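Rivine Processor Tray, Gray

Product group: Component Handling and Storage
Item no. 3372-G
Supplied by Skindgate

The Rivine Processor Tray is intended for workshops, training rooms and repair counters where desktop processors are set out one at a time. It is a pale gray plastic tray with a raised holder on its upper face. Two rectangular side rails flank the processor on the left and right, leaving the metal heat spreader open to view. Small rectangular clips project from the edges of the tray.

Processors are not included. Customers should confirm the outer dimensions of their parts with the sales office before placing an order, as the holder is not adjustable.

Packing and ordering

Trays are sold in packs of 5. A full carton contains 440 trays. Part cartons are accepted from registered schools and colleges - please state the account number on the order form. Orders received before noon are normally sent out on the next working day.

Care

Wipe with a dry, lint-free cloth. Solvents should not be used. Remove the processor before cleaning the holder, and hold it by the edges of its circuit board at all times. Trays with a cracked rail or clip should be withdrawn from use.
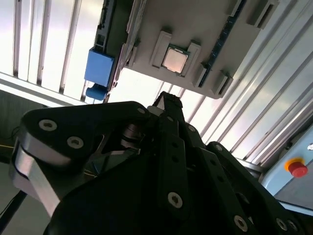

Returns are accepted within thirty days of delivery, provided that the pack has not been opened. Faulty trays may be returned at any time during the first year and will be replaced without charge. Questions about large orders should be addressed to Duygu Sezer, Sales Office; questions about fit and dimensions, to Liviu Enache, Technical Office.

Related items: Flamier Storage Case, Eren Bench Mat

Page last revised 29/01/2021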